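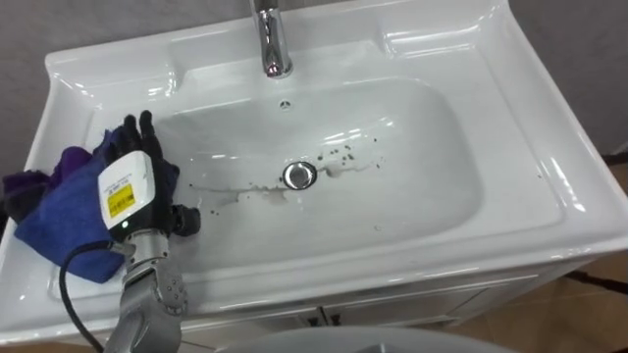

Lorkstead residents on the eastern supply zone will have lower water pressure overnight while the town's contractor, Ledesma, flushes and relines the older mains, the works office said on April 11, 2019.

The program covers 516 properties between the Jisora Street pump station and the reservoir. It will be carried out in 2 stages, with the first to finish before the end of May. Crews will work from 10 pm to 5 am so that daytime supply is not affected.

Most of the pipe in the zone is unlined cast iron. Iron and manganese settle on the inside wall over time and lift off when the flow changes speed or direction, for instance when a hydrant is opened or a valve is closed nearby. Flushing removes the loose material at high velocity. The pipe is then scraped, dried and coated with a thin cement mortar lining, which slows further corrosion and restores some of the lost bore.

The works office logged 87 discoloured water complaints from the eastern zone last year, more than from the rest of the town combined. Most came from streets at the dead ends of the network, where water sits longest.
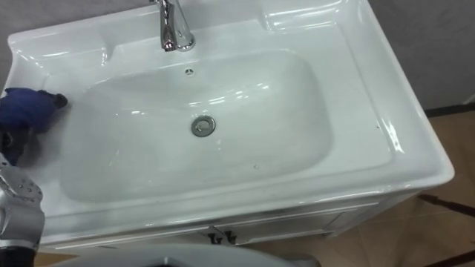

Hafiz Pangaribuan, the network engineer for the project, said some cloudiness should be expected on the morning after each shift. "Run the cold tap nearest the meter until it clears. Leave the hot tap alone until then, or you will draw sediment into the heater," he said.

Milky water that clears from the bottom of a glass upward is dissolved air and needs no action. Brown or yellow water should be kept out of washing machines, as it can stain light fabrics. Tap aerators may also catch fine grit and can be unscrewed, rinsed and refitted by hand in most cases.

Each household will get a card at least 7 days before work starts on its street. Homes with dialysis equipment or other medical needs should register with the works office now so that a temporary supply can be arranged – this applies even if the street is listed in the second stage.
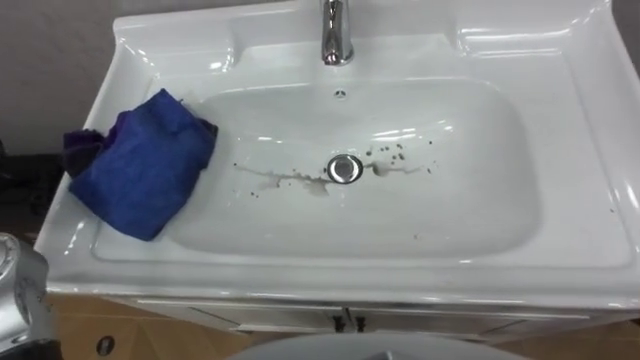 Valves on Jollier Road will be replaced at the same time. Four of them no longer close fully, and isolating a burst there has meant shutting off the whole zone. The new valves will divide it into smaller sections.

Parking will be restricted on the pump station side of Jisora Street during working hours. Access to driveways will be kept open except when the trench is directly in front, and steel plates will be put down at the end of every shift.

The stage maps are on display at the Lorkstead library and the works office counter.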